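4. Containers at the worktable

This section applies to the containers in the Hurkex stacking range when they are used on a Reltham worktable. Shelf and cart use are covered in section 6. Part numbers are in the appendix.

4.1 Before you start

The table surface must be level and free of grit. Scuffs and light smudges in the finish are normal wear and do not affect use. Replace the surface if the finish is raised or lifting.

Check each container for:
cracks in the rim
sharp edges around the handles
bowing of the floor
labels or tape left on the underside

Do not use a container with a cracked rim, even for light items. Tag it and set it aside for return.

4.2 Placing a container

1. Wipe the table where the container will stand. Use a cloth dampened with plain water. Do not use solvent.

2. Wipe the underside of the container and let it dry.

3. Take hold at both short sides. Do not lift by one side of the rim.

4. Lower the container onto the table with its full base inside the table edge. Leave a gap of 145 mm between the container and the nearest edge.

5. Press down lightly on each corner in turn. If the container rocks, turn it end for end and repeat. If it still rocks, check the underside for debris.

6. Confirm that both handles can be reached without leaning over the contents.

CAUTION: Do not slide a loaded container across the table. Dirt trapped under the base will score the finish. Lift it, or unload it first.

Note: Cables must not run under a container. Even a thin cable will tilt the base and can be damaged by the load. 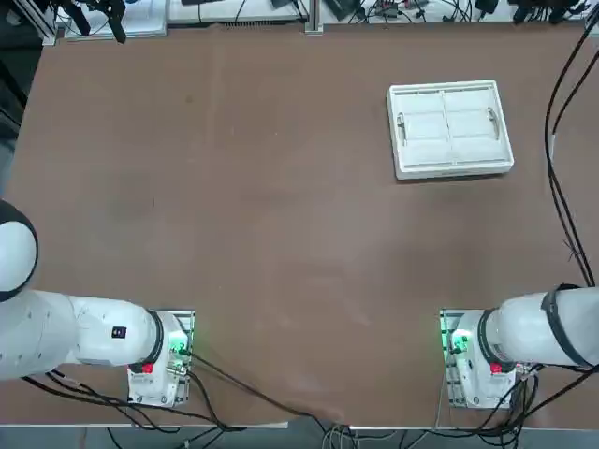
Divided tray on the worktable. 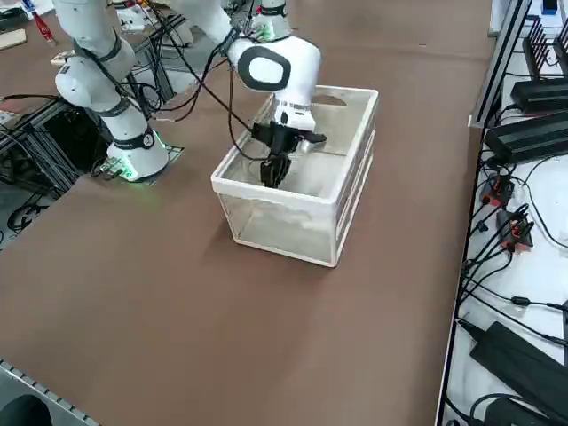

Crate with mesh-like sides. Handle cutout in the short side.
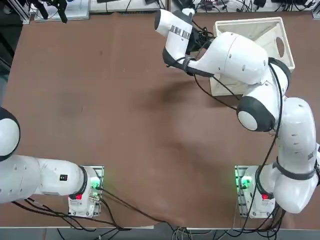
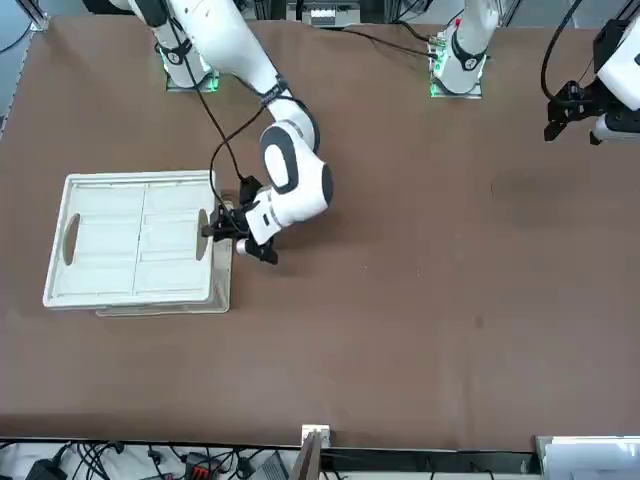
Tray with a raised center ridge and a cutout in each short side.

4.3 Loading a divided tray

1. Load both halves evenly. The ridge separates items but is not a support. Do not rest heavy parts across it.

2. Place flat items first, then taller ones toward the center. Keep the space beside each handle clear.

3. Keep the contents below the rim if another container will be stacked on top.

4. Check the total load against the label. The limit for a single tray is 7 kg. A tray that is lifted from one side only, for example to read a label, must be unloaded first.

Note: Small parts can travel along the ribs of the tray floor when the tray is tilted. Use a liner for anything smaller than the rib spacing.

4.4 Stacking

1. Place the lower container as described in 4.2.

2. Bring the upper container in level, with the long sides matching.

3. Lower it until the rims meet. Push gently from one short side to check that it is seated. An offset between the two means that the upper piece is not seated, and it must be lifted and placed again.

4. Do not stack more than 6 trays on the worktable. Do not mix crates and trays in one stack.

CAUTION: Unstack from the top, one container at a time. Hold the upper container by both handles -- not by the rim, which may bring the lower one up with it.

4.5 Cleaning and inspection

Wash containers in warm water with mild detergent. Rinse, then stand them on a long side to drain. Open side panels should be brushed from the inside out.

Inspect the handles every 1,000 lifts or each June, whichever comes first. Record the result on the Gullton inspection card and return the card to Halldóra Hedegaard in stores.

Section 4 revised 11 November 2020, O. Stougaard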